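Washing doonas, blankets and mattress covers at home

By Killian Charpentier
Filed under: Laundry, Bedrooms

These are the steps I use for a full change of bedding at the end of winter, usually in September when the mornings have stopped being frosty but the heat hasn't arrived. The same steps work at any time of year if you can get two dry days in a row. If you live somewhere humid, or you have no outdoor line, read the drying section before you put anything in water.

I have a front loader, a long line in the yard and a 3,000-litre rainwater tank that feeds the laundry. If you have a small top loader and a balcony airer, spread the job across a couple of weekends.

What you need

Liquid detergent, the ordinary kind
Oxygen bleach powder (sodium percarbonate)
Bicarb soda
White vinegar
A soft nail brush
A vacuum with a clean upholstery head
Old towels, at least four
Large pegs, and a second line or a clothes horse
Two or three clean tennis balls if you own a tumble dryer

Wash the tennis balls on their own first with an old towel. New ones can shed colour.

Before you start

Strip everything and sort it on the floor into four heaps: sheets and pillowcases, blankets, doonas and pillows, and protectors or mattress covers. Look at every label. The washtub symbol with a number is the highest temperature the maker allows. A hand in the tub means hand wash. A cross through the tub means take it to the drycleaner, and I'd believe it, at least for wool-filled doonas.

Check for split seams now. A small hole in a doona becomes a large hole in the machine, and you will be picking polyester out of the filter for weeks. A few stitches with doubled thread is enough. It doesn't need to be neat.

Close all zips and do up all buttons. Turn doona covers inside out and shake the corners, where the lint collects. Shake blankets outside as well, and feel along the folds for tissues, hair ties, bookmarks and the other things that end up in a bed.

Treating stains first

Do this while everything is still dry.

For sweat and the general yellowing on pillows and protectors, mix a tablespoon of oxygen bleach into a litre of warm water, sponge it on, and leave it for an hour. Only use it on white or colourfast cotton and polyester. Keep it off wool and silk.

For blood, use cold water and nothing else to begin with. Dab from the outside of the mark inwards. If a shadow remains on white cotton, 3 per cent hydrogen peroxide from the chemist will usually shift it. Test a corner first, let it fizz, blot and repeat.

For tea and coffee, warm water with a little dish liquid, blotted, then a proper wash.

For greasy marks such as hand cream or sunscreen, rub neat dish liquid in with a fingertip and leave it for fifteen minutes.

Urine needs an enzyme cleaner. Follow the time on the bottle, which is often longer than you'd expect, and don't put vinegar or bleach on the same spot while it is working.

Never mix chlorine bleach with vinegar, ammonia or an enzyme product.

Sheets and pillowcases

Wash cotton sheets at 60 degrees if the label permits. Bamboo and linen go in at 40. Don't pack the drum: you should be able to get your whole hand in above the load, held flat. One queen set plus a couple of towels is plenty for a seven-kilo machine.

Put a doona cover in with the sheets only if you button it up. An open cover will swallow everything else and come out as a wet ball with dry patches in the middle.

Skip the fabric softener on anything you want to be absorbent. Half a cup of white vinegar in the softener drawer does well enough with hard water.

Blankets

Cotton and polyester blankets are easy. Wash them at 30 or 40 degrees, one at a time, on a normal cycle with a medium spin. Fleece and plush types should go in without towels, which leave lint in the pile. Dark or strongly coloured ones want a wash by themselves the first few times.

Wool needs more care. Use a wool wash, cold water, the wool cycle and a low spin. If your machine has no wool cycle, use the bath. Fill it a third of the way, stir the wool wash in, press the blanket under and leave it ten minutes. Press and release with your hands. Don't wring it. Drain, rinse twice, roll it in dry towels and kneel on the roll.

Blankets that have only been used on top of a doona don't need washing every time. A day on the line in a breeze is often enough.

Doonas and pillows

A single or double synthetic doona fits in most eight-kilo machines. A queen or king usually doesn't, and it is cheaper to pay for one of the big machines at the laundromat than to replace a drum bearing. The laundromat I use in Pluden has an 18-kilo front loader which takes a king doona with space left over. Take your own detergent and use half of what you'd normally use. Run a second rinse.

Feather and down can be washed if the label says so, but the drying is slow and you have to stay with it. The fill clumps when wet and smells like a wet dog, and it can look ruined for the first couple of hours. Keep drying on low, take it out every half hour, break the clumps up by hand and put it back with the tennis balls.

Wash pillows in pairs to balance the drum. Foam and latex pillows don't go in the machine at all. Vacuum them, spot clean them and air them in the shade.

Fold a pillow in half and let go. If it stays folded, buy a new one.

Protectors and mattress covers

Check whether yours is a plain quilted one or a waterproof one. Waterproof protectors have a thin layer on the underside, commonly polyurethane, and it doesn't like heat. Wash them at 40 or less, on a gentle cycle, with a low spin. A fast spin with a waterproof item can trap water in a pocket and throw the machine off balance. If yours starts walking across the laundry floor, stop it, let it drain, open the item out and spin again on the slowest setting.

Plain quilted cotton protectors can go in with the sheets.

Some mattresses have an outer cover with a zip right around it. A zip doesn't always mean the cover is washable. On plenty of mattresses it's only there for the factory, and the cover will shrink just enough that you can't get it back on. Look for a care label sewn near the zip. If there isn't one, leave the cover on and clean it where it is.

Cleaning the mattress

Choose a dry morning and open the windows.

Vacuum the top slowly, in overlapping strips, then go across them the other way. Use the crevice tool along the piping and into the quilting. Do the sides, then lift the mattress and do the base or slats.

Treat any marks with a barely damp cloth and a drop of dish liquid in warm water. The foam underneath should stay dry. Wipe again with plain water and press a dry towel down hard on the spot.

Sieve bicarb over the top, a cup or so for a queen. Leave it for a few hours. I do this after breakfast and come back to it mid-afternoon. Vacuum it off thoroughly, and empty the vacuum afterwards because fine powder clogs the filter.

If the mattress can be rotated, turn it head to foot now. Most newer ones can't be flipped. Get a second person for anything larger than a double, and move the bedside lamp first.

Leave the bed bare until evening if you can.

Drying

Drying is the slow part, and most musty bedding has simply been put away too early.

Hang doonas over two parallel lines so that they make a shallow U and air can pass underneath. Turn them every couple of hours and shake the fill back along the channels. Peg sheets by the hem with a good overlap, never by the corners. Bright blankets go inside out or in the shade. Wool goes flat on a clothes horse with an old sheet under it.

In a dryer, use low heat and take the item out twice to refold it. Waterproof protectors stay out of the dryer unless the label clearly says otherwise, and they dry quickly on the line with the fabric side up.

To test a doona, put your hand on the thickest section and press for ten seconds. Any coolness means it's still damp inside. Give it another afternoon, and bring it in before the dew.

Indoors, put the clothes horse near an open window with a fan on low. A dehumidifier in a closed room is better still - I've had a double doona finished overnight that way.

Putting things away

Winter blankets should go into cotton bags or an old pillowcase. Plastic tubs are fine for synthetics if everything is bone dry. Vacuum bags save space but flatten down and wool, so keep those for polyester. Cedar blocks help with moths, and need a light sand once a year to bring the smell back.

Write the bed size on a bit of masking tape and stick it on the bag. Folded queen and double blankets look the same at ten at night.

How often

Sheets and pillowcases every week, or fortnightly in cold weather. Doona covers with the sheets. Protectors every month or two. Blankets in regular use twice a season. Doonas once or twice a year, pillows every three months, and a mattress vacuum whenever you rotate it.
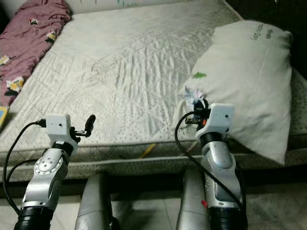 When you make the bed up again, put the protector on first and pull it down evenly at all four corners before you touch the sheets. Waterproof ones go membrane side down. If a washed protector has gone tight, do the two head corners, then stand at the foot and stretch it towards you with both hands. It will ease again after a night or two. Keep one light blanket out of storage until the end of spring, folded where you can reach it from the bed.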